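L'égouttoir Trendholm, deux mois après

Trendholm vend son égouttoir comme « une nouvelle façon de vivre sa vaisselle ». Je vivais déjà la mienne assez mal, j'ai donc commandé.
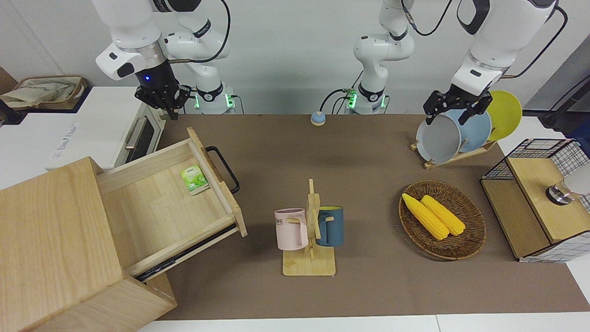
Faut-il un égouttoir quand on possède un lave-vaisselle ? Tout dépend de ce qu'on refuse d'y mettre : les couteaux, les poêles, les verres hérités d'une tante et tout ce qui servira de nouveau dans l'heure. Chez moi, cela fait l'essentiel du placard.

Le montage demande 19 minutes et une notice traduite par quelqu'un de pressé (« insérer le pied dans son semblable »). Les quatre pieds sont semblables, en effet. Un seul entre.

À l'usage, les assiettes plates tiennent droit, les creuses se penchent les unes sur les autres comme des passagers de la ligne 13, et les bols s'installent où ils veulent. Le bac à couverts est profond – trop pour les petites cuillères, que je repêche à la fourchette. Le plateau, lui, s'écoule vraiment vers l'évier, à condition que votre plan de travail soit de niveau. Le mien date de Courtois, cuisiniste disparu avec sa garantie.

J'avais avant cela un Ultard, moitié moins cher, qui a rouillé dès le premier hiver avec une belle régularité. Rien de tel pour l'instant. Mon voisin Kazimír Doležal, qui lave tout à la main et essuie aussitôt, trouve l'objet inutile et me l'a redit en octobre.

Restent les ventouses. Elles lâchent vers 3 heures du matin.

Note : 3 sur 5. Je le garde, surtout parce que le retour exige le carton d'origine et que le chat dort dedans.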